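3.2 Cable care on the Dromard cell

The cell has two arms, one table and more cable than anyone budgeted for.
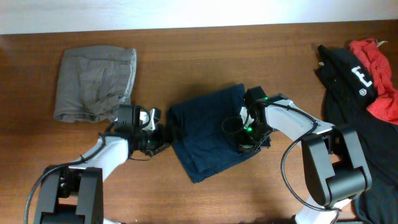
Figure 4. The Dromard cell during a folding run, right gripper on the navy cloth.

3.3 Maintenance routine

Each arm is re-zeroed every 37 folds. Mao wrote the routine; Blomqvist wrote the complaints. Over 236 runs we logged 13 stops, most of them traced to a cable loop snagging near an elbow joint – a fault the planner, which believes cables do not exist, never saw coming. Clips are now checked by hand before each run, and slack is reset with both arms parked.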